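Open day at the clothing care school in Storidham
2021-03-20

I was visiting Storidham for the open day of the Paisan clothing care school, a place I wanted to see already in January, but then it was closed for guests.
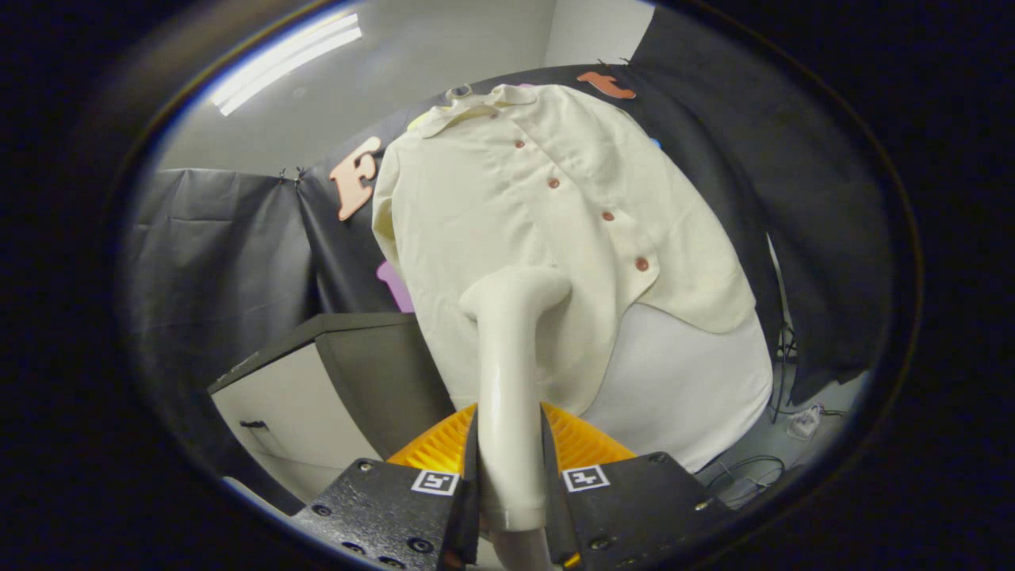 The school is a walk of 20 minutes from the station, behind the old Guditthorpe market. The entrance is not easy to find and I passed it two times. Inside I paid 2 dollars for the ticket, and coffee was included.

Most of my time I spent with the shirts. I always thought that I can iron a shirt well, but at home I begin with the front, and the teacher told us to begin with the collar. First the back side of it, from the points to the middle, then the outer side. After this come the yoke, the cuffs and the sleeves, and the front is the last. Between the buttons you go only with the tip of the iron and never over them. A light shirt shows every mistake – cream or white is the hardest color for a beginner.

We also learned to close the top button before the shirt goes on a hanger, so the collar keeps its shape. I did not know this, and my own shirts at home all hang open.

The course in the evening has 16 places and the next one was already full. In the small shop they sell starch from Flelturine, which I bought, and it smells a little of lemon. The talk about stains I missed, it was at the same time as the ironing. The bus back to the station goes only once in an hour, so look at the timetable before you leave.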